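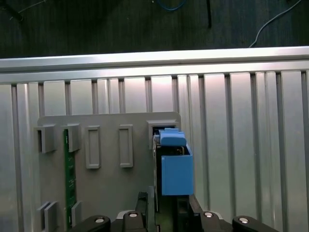

Progress report to the fund, Javalmont vineyard and cellar project
Monday, September 23, 2024

Dear members of the board,

This report covers the work from the spring until the first week of harvest. I have kept the same order as in my last report, so that you can compare the two.

Vineyard

The Usov parcel is now fully replanted. We put in 1728 young vines on the lower terrace, all of them the local white variety named in the grant agreement. In July we counted the losses and found that 231 plants did not take. Most of them stand in the three rows nearest to the road, where the soil is shallow and has many stones. The nursery will replace them in winter under the terms of the contract, and we pay only the transport. These vines will give no fruit for wine before their third year, as we wrote in the application.

The old vines on the Jakab slope had a difficult spring. Frost came on two nights in April and the upper part lost many buds. The second buds gave some grapes, but small ones. We picked this slope first, and the juice had good acidity with a little less sugar than we hoped.

Cellar

The red from last year was moved to barrels in March and rests there now. We tasted it in August together with the consultant from Skellent. Her opinion was that the tannins are still hard and that bottling should wait until next summer. I agree with her. It means that the income from this wine will arrive later than in our plan, and I ask you to take note of this change.

The white from last year is bottled. We have sold 284 cases until now, mainly to restaurants in the region and to one importer. The remaining cases are kept for the tasting room and for the two autumn fairs.

Costs

Spending on plants, posts and wire stayed within the budget. Spending on labor was higher, because the frost damage made the pruning slow and we needed the seasonal team for one week more. We covered the difference from our own funds and we do not ask for an increase. The invoices are attached in the order of the budget lines. One invoice for wire is still missing, and the supplier has promised to send a copy.

What is still open

The soil analysis of the Usov parcel was delayed at the laboratory. I expect the results in October and will forward them without waiting for the next report. The label for the red is not decided, and we would be glad to receive your comments on the two drafts by the end of the month.

With kind regards,
The project manager, Javalmont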